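Home | News | Local | Business | Contact

Clothing repair shop in Trollance moves to larger rooms

The clothing repair shop Trukament will move in April to the former Semeniuk shoe store in the center of Trollance. The new rooms have 200 square meters of floor space and a separate area where customers can try on their clothes.
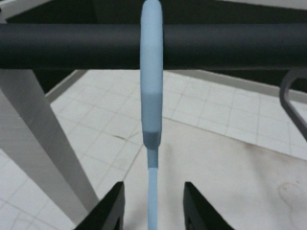
By Irena Koval
Local News Writer

Trukament repairs coats, trousers and school uniforms. Last year it received 423 orders, and 154 of them were for winter coats. The old shop on the river side of the town has only one small window, and customers often had to wait outside in the rain.

The town owns the building and has agreed to a lease of 2 years. The shop will pay the same rent in the second year. The heating was renewed in the winter, but the front door still has to be made wider, so that people with wheelchairs can enter without help.

Orders can be made at the counter or on the shop's new website, which is run by the hosting company Hostora. Prices for simple work, such as a new zipper or a shorter hem, will stay as they are.
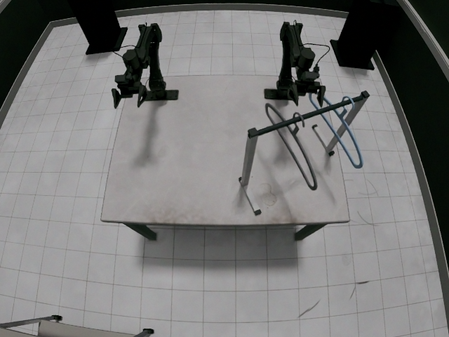
What happens to clothes which are already at the old shop?

They will be brought to the new address, and customers can collect them there with the same paper ticket. Those who have lost the ticket should give their name and the month of the order.

The shop will open at 9 a.m. and close at 6 p.m. The bus stop in front of the building remains in use during the work on the door.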